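**10/08/2018. Cuaderno de taller, proyecto de pinza, grupo Lonus**

Sigue pendiente lo de la tapa del calibrador. Pirmin Hollenstein se llevó las llaves Allen pequeñas al aula de arriba y hasta media tarde no pudimos apretar la base.

Objetivo de hoy: dejar la pinza lista para la prueba de arrastre, la tercera del reglamento de Stavcombe. Hay que mover piezas ligeras sobre una superficie lisa sin levantarlas y sin rayarla. Con los dedos desnudos la pinza marca el tablero, eso lo sabemos desde Jindthorpe, donde nos quitaron 4 puntos por lo mismo.

Cambios respecto a la versión anterior:

- Dedos forrados con cinta azul.
- Puntas de material gris afelpado, sujetas con la misma cinta.
- Apertura limitada por software. Antes abría del todo y tardaba demasiado en volver.
- Velocidad de cierre bajada de 400 a 30 en el archivo de configuración (unidades internas del controlador, falta pasarlas a algo legible).

La cinta la pusimos a mano y se nota. En el dedo de arriba hay varias capas solapadas con arrugas cerca de la punta, y a media altura quedó un hueco por donde asoma el negro de debajo. En el otro la cinta va más floja y hay un pliegue que sobresale por un lado. Para la prueba puede valer, pero si el pliegue se engancha con una pieza perdemos el intento. Lo recortaremos con cúter antes de montar nada más. 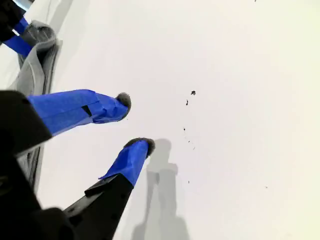
*Dedos forrados y puntas nuevas sobre la superficie blanca. Se ven motas oscuras sueltas y el hueco en la cinta del dedo superior.*

Las dos puntas no han quedado iguales. La del dedo inferior es más plana y más oscura, con las fibras abiertas hacia fuera; la otra es más redondeada. No sé si influirá en el agarre. Chaiyaporn propone igualarlas con tijera y yo prefiero probar primero tal como están, porque si cortamos de más hay que rehacer la punta entera y queda poco material.

Sobre las motas: no sabemos de dónde salen. Pueden ser del relleno de las puntas, de la cinta o del propio tablero. Antes de la próxima sesión hay que limpiar la superficie, cerrar y abrir la pinza 30 veces sin pieza y mirar si vuelven a aparecer. Si sueltan fibra, el juez puede considerarlo residuo en pista (apartado 6 del reglamento, releerlo, está redactado de forma confusa).

Del código, poco. La rutina de acercamiento ya no se queda esperando la confirmación del segundo motor. El fallo era un nombre de variable repetido en dos módulos. Lo arreglé en la rama de pruebas y no lo he pasado a la principal. Que nadie cargue la principal en la pinza hasta que avise.

Pendiente para la próxima sesión:

- Recortar el pliegue del dedo inferior y tapar el hueco del superior.
- Limpiar el tablero y hacer la prueba de las motas.
- Medir la separación entre puntas con la pinza cerrada. La última cifra apuntada es de los dedos sin forrar y ya no sirve.
- Pedir otro rollo de cinta, del mismo ancho.
- Decidir quién maneja el mando en la ronda de octubre.
- Devolver las llaves Allen a su caja.

Pirmin se encarga de las medidas, yo del código y de hablar con Stavcombe por lo del apartado 6.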